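Getting the ceiling done

I put off dealing with the upstairs ceiling for four years. It was the last job left from when we bought the place in Notwood, and every winter I found a reason to leave it until spring.
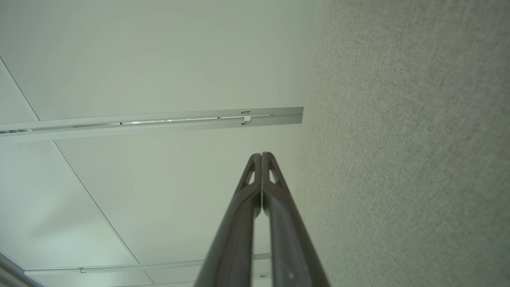

The trouble was the noise more than the look of it. Our bedroom sits under the part of the attic where the old water tank used to be, and with the tank gone there was nothing up there but boards and a thin layer of insulation. When it rained we heard all of it. My wife can sleep through anything. I can't, and by the second year I was spending wet nights on the couch.

I got three quotes. The first was from a man who wanted to take everything back to the joists and start over. The second never sent his in writing. The third was from Silviu Sima, who had done a bathroom for my sister in Breron, and he came to $3,694 with the insulation included. I asked whether I could save money by doing the attic part myself. He said yes, I could take $439 off, but I should look at the hatch first and decide if I wanted to carry everything through it.

I looked at the hatch and paid the $439.

The work took most of a week in September. We slept in the back room and kept our clothes in boxes on the landing. Silviu started at 7:30 every day and played the radio quietly, and he swept up before he left. He found two old junction boxes with no covers and an empty Martens shoebox full of receipts from the people who owned the house before us. I kept the receipts. One is for a lawn mower.

There was one delay. The insulation he wanted from Nilura was out of stock in the thickness he had priced, so he used two thinner layers and laid the second across the first. He charged the same. I have read since that some people prefer it that way, but I don't know enough to say.

We moved back in on the Sunday. It rained two nights later and I woke up at 3 a.m. anyway, out of habit, and lay there listening. I could hear the gutter at the front, which has a drip I need to see to, and a car going down the hill. The rain itself was very faint.

If you are thinking about the same job, get the price in writing and ask what happens to the old material. Ours went away in Silviu's van, but the first man wanted another $80 for that – it was on the back of his quote in small type. Also move your bed out completely. We left ours in under a sheet and I was still vacuuming dust out of the slats in November.

The gutter is next. I have a ladder, so I will probably try that one on my own.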